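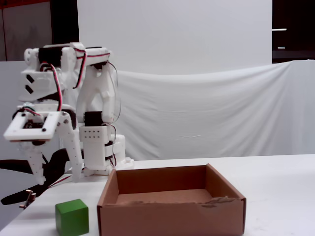
Town library in Jurkus will stay open two evenings a week

08/11/2024

The library in Jurkus will keep its doors open until 20:00 on two evenings each week, starting in January. The town council agreed to the change at its last meeting, after a request signed by 118 readers was handed in at the end of the summer.

Until now the library has closed at five in the afternoon. For people who work in Skirnis and come home by the late bus, this meant that they could borrow books only during their vacation or ask a neighbor to do it for them. Many of the signatures came from the new streets near the Ouali bakery, where a lot of young families have moved in.

"I have wished for this since I started here," said Marisol Tlapale, the head librarian. "In the morning we see retired people and small children with their grandparents. We are very glad to have them, but the parents of these children I know only from their library cards."

The evening hours will be in the main reading room on the ground floor. The children's corner will also be open, but the local history archive upstairs will keep its present times, as it needs a second member of staff. Readers who want to look at old maps or parish books should still write in advance and agree on a time.

The council will pay for the extra hours from the money left over from the roof repair, which was finished earlier than planned. This covers the first nine months. After that, the council will look at how many people have come and decide if the evenings can continue. Indrek Juška, who has a seat on the council and spoke for the proposal, said that he would not like to see it judged too fast.

"People need time to change a habit," he said. "In the first weeks the room may be half full, and then the word goes around. I would ask everybody who signed the paper to also come in person."

Not all members of the council were in favor. Two voted against, and their main worry was the heating bill in the cold months. The reading room has high ceilings and old radiators, and it is slow to warm up again when the heat has been turned down. It was agreed that the evenings will follow directly after the normal opening hours, without a break, so that the heating does not have to be started twice.

There will be a few other changes at the same time. The return box, which stands now in the entrance hall, will be moved outside next to the bicycle racks, and books can be left there at any hour. The limit for one loan goes up to 20 items, including magazines and audiobooks. Fines for late books stay the same as before.

The Jokby reading circle, which has met in private homes for several years, has already asked for the big table on one of the evenings. The group reads mostly novels in translation and is open to new members – it is not necessary to have finished the book. Ms. Tlapale said that other groups can ask for a place too, but that the room should remain quiet enough for people who come to study.

The exact evenings will be put up on the library door and in the town newsletter before the end of the year. Library cards are free for all who live in the town, and a new card can be made at the desk with an identity document and proof of address.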